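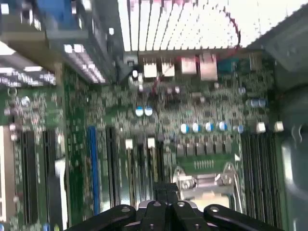
A green motherboard inside an open computer chassis

A motherboard is the main printed circuit board of a computer. It carries the processor socket, memory slots and expansion connectors, and distributes power to them.

Boards are built up in layers of copper and insulating sheet. Simple boards have 2 layers; those for desktop machines usually have more, with inner layers kept for power and ground. The green colour common on older boards comes from the solder mask, a coating that protects the copper tracks and stops solder from bridging them.

Most small parts are surface-mounted and soldered in a reflow oven. Larger connectors may pass through drilled holes.

See also: Backplane; Expansion card; Solder mask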